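The Pause

An assessment, filed June 7, 2020

I assess equipment for Ernura, which hires out machinery to galleries, framers and auction rooms. The work is mostly hoists and crate trolleys. In April I was given the Frota kit, made by Todberg, and asked to say whether we should stock it.

The kit is sold as a pair of hand-held grippers, each with a marker cube fixed to it, together with the cables, a stand and a carry case that does not close properly when the stand is in it. A person takes one gripper in each hand and does a job. The grippers record the job. The recordings go to a service called Flarine, included in the price for the first year, and Flarine sends back a routine that can be loaded into a two-armed machine. The brochure says the machine will then do the job as the person did it. I underlined that sentence on first reading, as I underline all sentences of that sort, and wrote "check" beside it.

Todberg had set up in a brick-walled room with white furniture and a white table. Their operator had been recording the same job for most of a week: take hold of a framed picture, turn it square, move it across the table, release it, stand back. The picture was a black deer's head with antlers going pink at the tips. It had been bought for the purpose. I asked how many recordings Flarine needed and was told 400. I asked how many were usable and was given a lower figure, after a delay.

I spent the first morning on the grippers themselves. The jaws closed evenly. The housing had no sharp edges. I held one at arm's length until my arm shook and noted the time. The cube sits close to the jaws, and I was concerned that it would knock against the glass of anything framed. It did so twice in my hands and never in the operator's, so I entered it under training and not under faults.

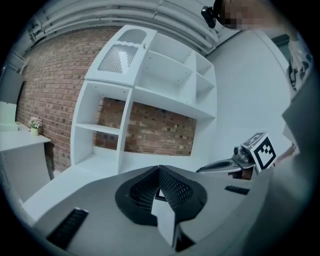
The routine

On the second day Flarine returned its first routine. The machine was in the next room, bolted to a bench, and had its own table and its own copy of the deer. It took hold of the frame by the long sides. It turned it square. It carried it over and lowered it, and the frame met the table with very little noise.

Then it waited. The jaws stayed shut on the frame for the length of a slow breath. After that they opened and the arms drew back.

I asked for it again. It waited again, in the same place and for the same time. I had it run 40 times and timed the wait on each, and the figures were close enough together that I stopped writing the decimals.

Todberg's engineer looked for a fault. The force readings were checked, on the theory that the jaws were not sure they had reached the table. They were sure. The network was checked, and then the joint limits, and then the clock on the machine, which was wrong by an hour but wrong evenly. In the afternoon the engineer opened the recordings and played them one after the other, and the wait was in all of them.

The operator was fetched and asked about it.

"I don't wait," the operator said.

The recordings were played. The operator watched several of them.

"I suppose I'm looking at it," the operator said. "To see if it's straight."

The engineer pointed out that the machine had no need to look. It had turned the frame square some seconds earlier and knew the angle better than any of us. The wait was therefore dead time. Over a working day it came to a figure that the engineer put on the whiteboard and drew a box round. Flarine had a setting for this, called Trim, which found any stretch of a routine in which nothing moved and took it out. The engineer ran it. The trimmed routine was faster by the expected amount.

It also let go of the frame the moment it touched down. The frame was square. The deer was unharmed. I ran it 40 times as before and recorded no errors of any kind. By my sheet, which has no line for anything else, it was the better of the two.

I did notice that I had moved my chair back.

What the customer asked for

Ernura had lined up one likely customer for the kit, a framer with 4 benches and a good deal of repeat work. The framer came in on the third day and was shown both routines, the trimmed one first. The framer watched it in silence and then asked to see the other. When it reached the wait, the framer nodded, and kept nodding until the jaws opened.

"That one," the framer said.

The engineer explained the box on the whiteboard. The framer said the arithmetic was fine. The framer's objection was that every apprentice in the shop was taught to keep hold until they had looked, and that a machine working beside them that let go early would have them all letting go early by the summer. There was a short discussion as to whether this was a property of the machine or of the apprentices. I did not take part in it. I wrote down "retains hold at placement - customer preference" and underlined it.

The engineer then asked the operator to record a new set with a shorter wait, as a compromise. The operator agreed and picked up the grippers. I stood to one side with the stopwatch.
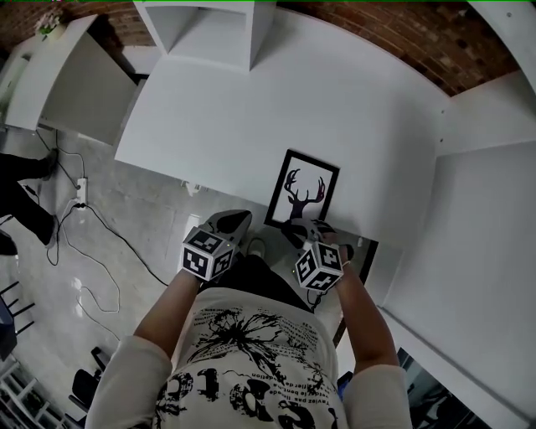 Can the wait be set to a chosen length without recording the job again?
It can. Flarine lets the customer stretch or shorten any still part of a routine by hand, or leave it as recorded, and the change applies from the next run.

That answer is from the manual, which none of us had read as far as that. By the time I found it the operator had made several recordings. I timed them all. The operator was trying to be quick and was quick in every part of the job except the one under discussion. Told the figure, the operator put the grippers down, said that it felt like no time at all, and went to get a glass of water.

Findings

The kit does what is claimed. The sentence I had underlined in the brochure is accurate, and I have written to Todberg to say that customers should be warned of it. A person recording a job will put into it things they do not know they do, and these will come back at the machine end looking like faults. Staff hiring out the kit should be told to look for them in the recordings before calling an engineer.

The carry case should be replaced with a larger one. The clock should be set.

Todberg quoted for an order of 1,000 routines a year through Flarine, and the quotation is attached. I recommend that Ernura stock the kit, with Trim switched off when it leaves the building.

I kept a column on my sheet for the wait and was asked by our office what it was measuring, as it had no unit at the top. I have now put seconds. The first entry in it is one I took of myself, on the third evening, moving the deer across the table with my bare hands after the others had gone down to the car park. It is longer than the operator's.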